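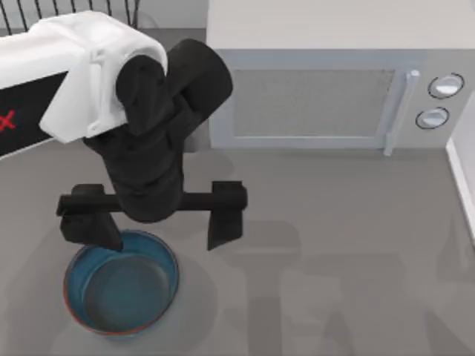
Does the arm save the kitchen staff any work?
It saves some reheating and adds some watching, and on the sheets I've kept so far the two come out close to even.

Plernholm staff kitchen, robot arm walk-round
Filled in by Gert Baloyi, early shift, February
Marks: OK / Not OK / Open

1. Stop button within reach of the person on shift. OK
Comment: Within reach if you stand where the drawing says you stand. People stand at the sink, where the work is.

2. Arm parks clear of the walkway. OK
Comment: Fine at 6 a.m. with one person in. I'd like it checked at lunch.

3. Gripper fingers free of cracks and food. OK
Comment: Wiping them is now a job. It isn't on anyone's job sheet. Fourie's setup notes call it "light user care."

4. Bowls approved for the arm are kept apart from the rest. Not OK
Comment: Mixed again. The dishwasher crew has never been told which ones are approved, and I had to look it up myself.

5. Oven door closes fully after the arm has used it. Open
Comment: Likex says the arm checks this. I asked how and got a brochure. Until I get something better, a person looks at the door every time, and that person should have it counted as work.

6. Oven knobs tight, no play. OK
Comment: Both tried by hand with the arm powered off. Put this on the weekly list. A knob that gets turned by a machine all day won't complain when it starts to slip.

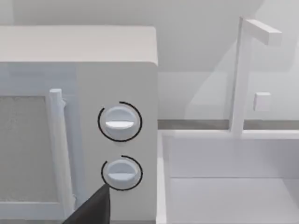
The cooks used to catch this kind of thing without a form. Osano on the late shift could tell you the old oven was going just from the feel of the dial. If the arm does the turning, she loses that, and we get a line on a checklist in return.

7. Sink area kept out of the arm's working zone. Open
Comment: No line marked on the counter. Tape would do for now.

8. Staff trained before working beside the arm. Not OK
Comment: 2 people signed off out of 8. The training is a video. The Saturday crew has not seen it and says they were told to "keep back," in a kitchen where there is nowhere to keep back to.

9. Hours saved, as reported. Open
Comment: The pitch said 400 hours a year. I can't find where the wiping, door checks and restarts were taken off. Please send me the sum before anyone's shift gets cut on the strength of it.

Follow-up: items 4 and 8 before the next walk-round. Item 5 stays open until I have an answer in writing.

G.B.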